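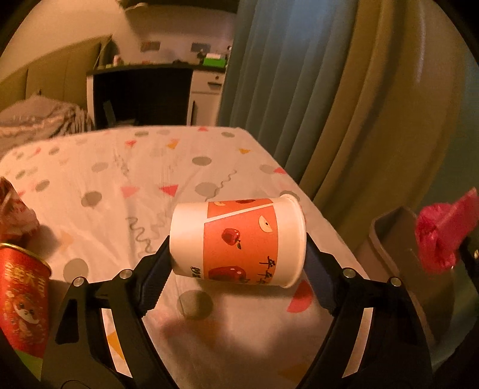 The Table After the Guests Have Gone

Paper cups, printed cloths and the overlooked work of clearing up

The Kiltier Neighborhood Hall has 24 tables, and in December every one of them is in use. The hall hosts school parties, retirement lunches, a winter supper for the surrounding streets and a great many birthdays. Each of these events is planned with care. Menus are agreed upon, seating is drawn up, and the person who is to bring the cake is reminded more than once. The hour that follows the last goodbye receives far less attention, although it determines the condition in which the next group finds the room.

Rosalba Fontana has managed the hall's table service for many years and has come to regard clearing as a subject in its own right. Her department is responsible for cloths, cups, plates and serving pieces, and for seeing that they are either returned to the shelf or properly discarded. She keeps a written procedure, which runs to a single sheet, and she revises it each winter.

"People think of a party table as a thing you set," Ms. Fontana said. "I think of it as a thing you set and then take apart. If you know how you are going to take it apart, you will set it differently."

The paper cup and its place

The paper cup is the most common object on any table at the hall and the one most easily mishandled. It weighs almost nothing when empty. A sleeve or a draft from the door can tip it, and once on its side it will travel in a slow arc, the rim being wider than the base. Cups found beneath the radiators in January have usually arrived there by this route.

The hall keeps both plain and printed cups. The printed ones are chosen by the families and groups who rent the room, and they vary a good deal. A white cup with an orange-red band of apples and apple slices, lettered in black Chinese characters, makes a cheerful addition to a winter table. Apples are a familiar gift on Christmas Eve in China, where the word for the fruit shares a sound with the word for peace, and the fruit appears on many kinds of seasonal tableware. Guests who would leave a plain cup anywhere will often look twice at a decorated one, and some ask to take a clean one home.

Ms. Fontana encourages this interest in pattern. She also asks hosts to put out fewer cups than they believe they need, and to hold the remainder in a closed sleeve on the side table. A guest who sets down a cup and sees a tall stack of fresh ones within reach will generally take another. Where the stack is out of sight, the guest tends to look for the first cup. The hall recorded the use of 2,550 paper cups last winter, and the department intends to bring the number down by this method alone.

Clearing begins with the cups, before plates and before any cloth is touched. The procedure calls for each cup to be lifted by its sides, tipped over a bucket to remove whatever remains in it, and added to a stack with others of the same size. Mixed sizes are to be kept apart. A small cup pushed down inside a large one is difficult to remove, and a stack assembled in this manner leans and eventually falls.

The side of the cup is also where care is most needed. A paper wall gives way under a hard squeeze, and if there is still coffee in the cup, the coffee leaves by the top. New members of the clearing crew are taught to use a light grip across the middle. Those who have spent years handling glassware are often the slowest to learn it, having been trained to hold on firmly.

Choosing the cloth

The second subject on Ms. Fontana's sheet is the tablecloth, and on this point the hall has changed its practice. For a long period it used plain white throughout. White cloths look well under formal place settings, and they remain the choice for memorial luncheons and for the annual supper. For ordinary parties, however, the department now prefers a pattern on a pale ground.

One cloth in regular use is off-white, printed with gray polka dots, pink and coral triangles, smaller triangles in yellow-orange, and thin gray squiggles that wander between them. The effect is lively without being loud, and a brightly colored cup remains easy to find against it. That last quality was a consideration in the purchase. A heavily printed cloth in dark colors can hide a spoon, a bottle cap or a child's hair clip until the cloth is shaken out over the floor.

A pattern of scattered shapes has a further advantage for the host. A small spot of juice on plain white draws every eye in the room, and the person who spilled it spends the rest of the meal apologizing. On a cloth with dots and triangles the same spot is noticed later, by the laundry.

The department buys its cloths through Pliken, a supplier of household linens, and orders in two lengths. The longer length hangs well over the table's edge and is kept for seated meals. The shorter length is used wherever guests will be standing or where young children are expected, as a long hanging edge invites pulling. Ms. Fontana recommends that households follow the same rule, and that they measure the table before shopping.

Three passes

The clearing procedure is organized in three passes around the room. It was drawn up with the assistance of Joluden, a catering school whose students work at the hall during the busier months, and it has remained largely as they first wrote it.

The first pass is for cups and liquids. One person carries the bucket and a second carries the stacks. They move in the same direction around each table and do not double back. Cups with names written on them are left until the end of the evening, in case their owners are still in the building.

The second pass is for plates, utensils and food. Food that can be kept is covered and moved to the kitchen at once. Paper plates are scraped and stacked, and serving pieces are carried separately to the sink. Candles, favors and centerpieces go into a shallow box marked with the host's name.

The third pass is for the cloth. Each table is inspected by hand, palm flat, from one end to the other. The hand will often find what the eye has missed, such as a toothpick or a pin. The cloth is then folded inward from its four corners so that the crumbs are gathered in the center, and it is carried outside to be shaken. Cloths with fresh spots are set apart and labeled with a strip of tape, and the tape names the spill where this is known. Red sauce, candle wax and coffee are treated differently, and the laundry should not have to guess.

The sheet is firm on the subject of haste. Guests who are still seated are not to be cleared around, and a cup that has been set down is not to be taken while its owner is within sight of it. "It is a courtesy," Ms. Fontana said. "You have invited people to stay, and then you start removing their things. They will put on their coats."

At home

Most of the hall's practices may be applied to a single table in a private house, where one person commonly does all of the work. The passes can be made alone, and they are shorter. A mixing bowl will serve for the bucket. A tray is of greater use than any other item, and should be cleared of its own contents before guests arrive so that it is ready when wanted.

Households that use paper cups should consider where the used ones will go. A bin in the kitchen is seldom found by guests in the living room. An open container at the end of the serving table, lined and plainly visible, will be filled without anyone being asked. Local rules on the recycling of coated paper differ from one town to the next and should be checked in advance, as many programs do not accept it.

Clean cups left over from an open package can be returned to their sleeve, rims all facing the same way, and the sleeve folded closed. Stored in a dry cupboard, they will keep until the next occasion. Partial packages of different designs may be combined on one table. Ms. Fontana is fond of the result and has served her own family this way, with birthday cups beside harvest cups and the last few from a cousin's wedding.

The cloth should be dealt with the same evening if at all possible. A printed cloth left in a heap overnight will crease along its folds, and any damp patch will have time to set. Cotton may be rinsed in cool water and hung over a shower rail until there is time to wash it. A wipe-clean cloth needs only a damp sponge and should be rolled for storage, pattern side out.

The hall's clearing sheet is available at the front desk throughout the winter season. Groups renting the room receive a copy with their key, together with a loan box from the Rizzi storeroom containing a bucket, tape and two trays. The box is to be returned to the desk by noon on the day after the event.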